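Pizza dough in the fridge overnight – bag or bowl?

Posted in Baking & Bread by Noline

Hi everyone, long time reader, first time asking. I make pizza every Friday for my family and I've finally gotten the dough to where I like it when I bake it the same day. It's 1000 grams of bread flour, water, salt, a spoonful of oil and a pinch of instant yeast, mixed by hand and kneaded until my arms give out.

What I can't get right is holding it overnight. I've tried a bowl with plastic wrap and I get a leathery skin on top that never really goes away, even if I fold it back in. Those dry bits bake up like little pebbles. I tried a damp towel too and that was worse (the towel dried out AND stuck). My mother-in-law swears by plain plastic bags, but the one time I did it the dough glued itself to the inside and I lost a good handful scraping it off.

So what do you all do? Do I oil the bag? Tie it tight or leave it open? And how long does it need on the counter before I can stretch it? Mine fights me and snaps back every time, and then I end up with a thick little pizza shaped like Ohio.

I have a small fridge, so three big lidded tubs are not going to happen.

Ronaldo Abella
Accepted by the poster

Your mother-in-law is right! I've been doing bags for years and I wouldn't go back to bowls, mostly because I also have a tiny fridge and a bag will squish in next to the milk.

The sticking is an oil problem. Put a teaspoon of oil in the bag first, rub the bag between your hands so it gets all over the inside, then drop the dough in. If you oil the dough and leave the bag dry you'll miss spots, and that's where it grabs. Any neutral oil works. I used olive oil for a while but it goes kind of stiff and cloudy in my fridge, so now I save it for the pan.

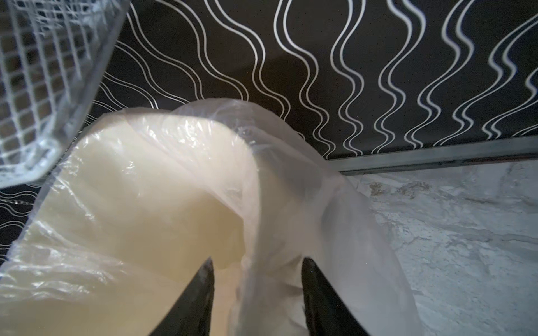 Soft and smooth in a thin plastic bag, with plenty of slack at the top.

As for tying it, press out most of the air and then twist the bag up near the very top, so the dough has somewhere to go. I tied one right down against the dough once and came back to a split bag and a shelf I had to wash with a butter knife. You can use a clip or just tuck the twisted end underneath. Food storage bags only, please, and skip the grocery store carry bags – they aren't made to have food sitting right against them.

Now the snapping back. Two things. Your dough is probably too cold, so give it a good two hours on the counter, longer in winter. And divide it BEFORE it goes in the fridge if you possibly can. I see a lot of people pull out one giant lump, cut it cold, roll it into tight balls and then try to stretch them right away. Balling tightens everything up again and it needs a long rest after. If you make three balls and bag each one the night before, all that resting happens while you're asleep.

If it still fights you, stretch it halfway, walk away for ten minutes, come back and finish. Works every time for me.

Oh, and cut down the yeast a little if you're going past one night. I use half for a two-day dough and it tastes better anyhow.

Shiela Baluyot

I agree with the oil but I like a bowl with a plate on top. Just put a thin coat of oil on the dough itself and you won't get the skin. Plastic wrap that doesn't touch the dough leaves a big air gap, and my guess is that's where your leather is coming from. Press it right down on the surface.

Also what flour are you using? Some bread flours are really strong and will snap back no matter what you do. Try half all-purpose and see.

Noline

Thank you both!! Ronaldo, I did three oiled bags last night and they slid right out, no scraping. I only gave them an hour and a half on the counter because the kids were circling, and the first one was still stubborn, but by the third it was stretching like a dream. Shiela, it's a high protein bread flour, so I'll pick up some all-purpose this week and try the half and half.

Does anyone freeze theirs in the same bags, or do I need thicker ones for that?

Ronaldo Abella

Thicker for the freezer. I double up if I've run out. Move it to the fridge the night before you want it.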